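**Wednesday nights are back at Clastmont!**

18/08/2021

After a long stretch of phone-only support, the peer circle is meeting face to face again, and we could not be happier. The first night back had 131 cups of tea poured (the kitchen crew keeps a tally, don't ask) and a room full of people who had missed each other badly. Some talked for ages. Some didn't say a word and stayed to the end, and that's fine too — you never have to speak at our circles.

The doors open at 6 and we start when people have settled. Come in by the side entrance on Chung Street, where it's quieter. If walking into a room of strangers feels like too much, text the Ferer line first and one of our listeners will meet you outside and come in with you.
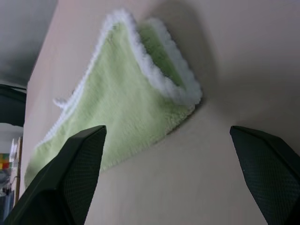 *Soft green cloth with a fluffy white trim.*

We also have big news on the listening line. The April training group has finished, so there are now 74 trained listeners on the rota, and the late shift is covered every night of the week! Many of them first came to us on a very bad day of their own, and they bring so much patience to those calls.

The Kodetti booklet on low mood and sleep has been reprinted too, 600 copies this time. Take one for yourself, or take a few for your break room at work. It has a page for friends and family on how to ask someone straight out if they're thinking about suicide, and what to do next. Please read that page even if you skip the rest — it's so good.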